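Community Help > Walking Tours > Booking and Meeting Points
Last updated: April

Lestevow evening walk: does the late start cover both banks?

I have a booking for the Lestevow old town walk through Pridano. The confirmation lists a start at 6:45 p.m. and gives the meeting point as "Ghanem gate." The map has two entrances with that name, one on each side of the river. Which one is used, and does the later start still cross to the east bank? Booking is for two adults, no extras.

Answer 1
West entrance. The east one is closed to groups after 6 p.m. The late start runs the same route as the early one but skips the bell tower — 688 steps, last entry at 5:30. Everything else is included, and the bridge crossing comes near the halfway point. Group size is capped at 8. 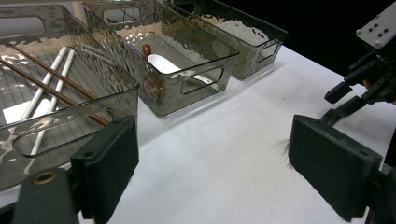
How long is the stop at the wine cellar on the east bank?
The stop is 45 minutes, with two pours included. Extra glasses are paid for at the bar.

Answer 2
did this one last year, think we met at the fountain? might have changed. wear decent shoes

Answer 3
Answer 1 is correct for bookings made directly with Pridano. If yours came through Gerkomov, check the voucher again. Their groups use the same gate but check in at the kiosk inside the arch, and the guide leaves on time. Cancellation terms also differ: Pridano refunds in full up to the evening before, Gerkomov issues credit only. The walk ends on the east bank — the last tram back leaves from the stop below the cellar.

Contact | © Community Help | Back to top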